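About Brakis

Brakis is an independent publisher of historical fiction. We were founded by Tarmo Vasiliauskas and Valdis Priedītis, who had worked together for many years as editor and translator and wished to bring to English readers the novels they had long recommended to one another. The company remains in their ownership.

Our list is deliberately small. We publish novels set in the past, by new and established writers, with a particular interest in the ports, railway towns and river settlements of northern and eastern Europe. There are 110 titles in print at present, and it is our policy to keep a book available for as long as its author wishes.

Our imprints

Pevum is our main imprint and carries new fiction written in English. Nyaga is devoted to novels in translation; the translator's name appears on the front cover of every Nyaga edition, and translators receive a share of royalties. Rerkine reissues family sagas and adventure stories that have fallen out of print, each with a new introduction and, where the original text was shortened for an earlier edition, the missing chapters restored.

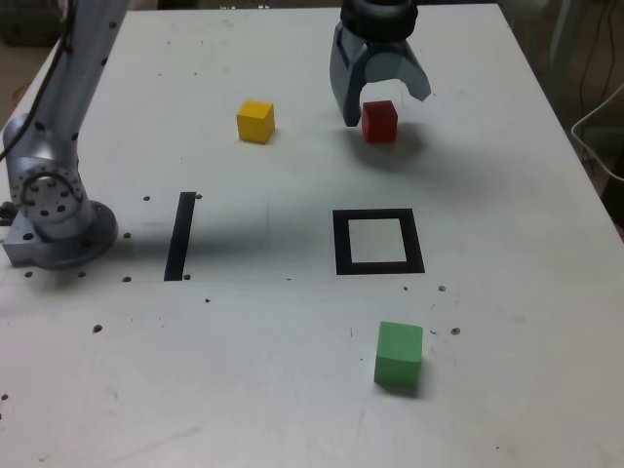
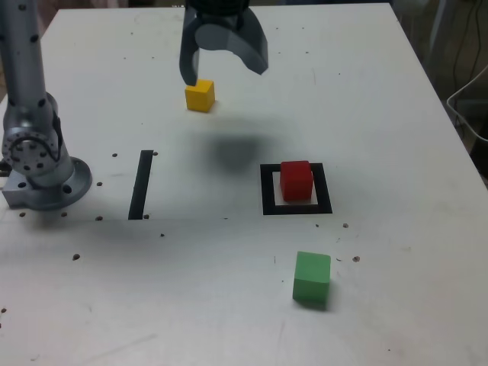
Robot arm and gripper over a white tabletop

How we work

Each manuscript accepted for publication is read in full by two editors before a schedule is agreed. Historical detail is checked by a reader with knowledge of the period, although we regard the final decision on such matters as the author's. A first printing is normally 3,000 copies. Jackets are commissioned individually, and authors are consulted at the sketch stage.

We hold an open reading period every August. Writers without an agent are invited to send the first 3 chapters of a completed novel, together with a synopsis of one page. All submissions receive a reply - this may take until the end of the year, and we ask for patience during that time. We do not consider poetry, short stories or works for children under any of our imprints.

Libraries and reading groups

Reading groups may order sets at a reduced price, and notes for discussion are supplied free of charge with most Pevum titles. Public libraries ordering 20 or more books in a single year are entitled to our library discount, which also applies to large print editions.

Enquiries about translation, audio and serial rights should be addressed to Valdis Priedītis. All other correspondence, including requests for review copies, should be sent to the editorial office.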